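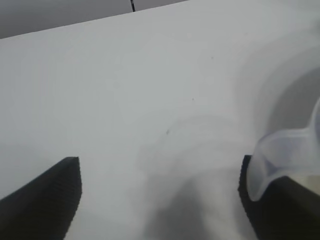 Has anybody been to the open day at Tratano?

Thinking of taking my two kids to see the robots. Is it worth a 106 mile drive? They're 5 and 9 and get bored fast.

Asked by Zuweira Sowah, 2018-07-07

3 answers

Jonas Riedl
We went last November and I loved it! The one I kept going back to was the table where a robot pours from a little plastic cup into a steel mixing bowl.
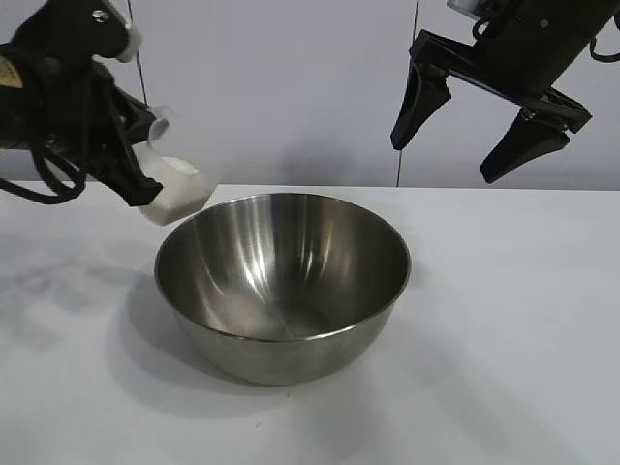 It's slow, so be warned (my son wandered off to find the snacks). I asked if it ever misses and the guy running it just laughed and said stay a while. Groups can be up to 150 people, so get there early or you'll be staring at somebody's back.

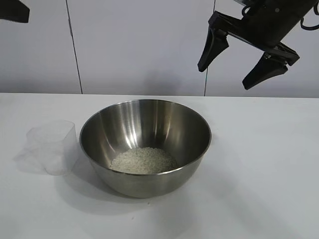 Oh, and they let the kids ask questions at the end, which mine liked better than the talk. Skip the talk, it's all slides.

Li-hua Yen
Parking is bad. Use the lot behind Mateos and walk over. My list for little ones:

1. Do the rice table first, you can get pretty close. 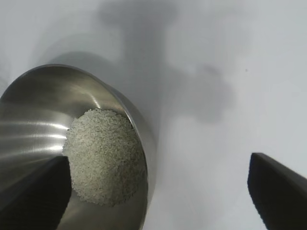 2. Eat before you go. The line for food was awful.
3. Bring a sweater, they blast the AC.

Matúš Šimek
is this the same as the Tratton one?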